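Saturday, evening

I came back from Ostamo with wet shoes and a bag of plums. The bus was 30 minutes late and I read the same page of my grammar book three times.

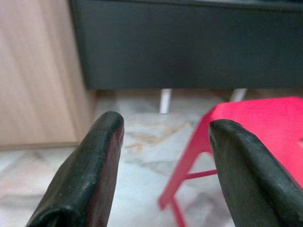
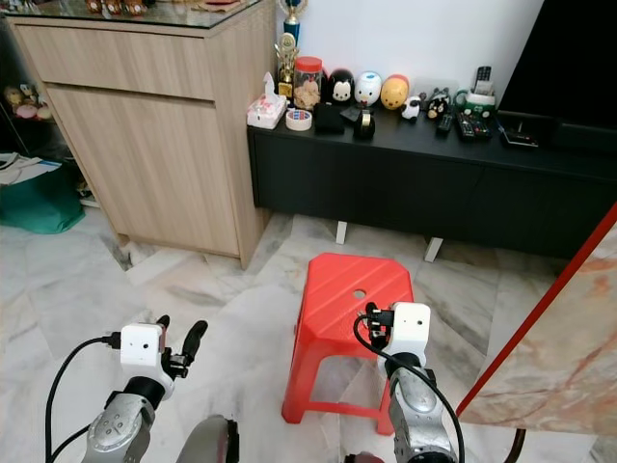 The red stool, second picture.

After supper I wrote down my reading for the year. I have finished 1,051 pages, and the long novel from the Drurnik library has 57 more. I still mix up "lie" and "lay," so I made a small table inside the cover. My letter to Rutis is not finished. I want to write it without the dictionary, but I don't know the word for the smell of plums when they cook. Tomorrow I will make the jam.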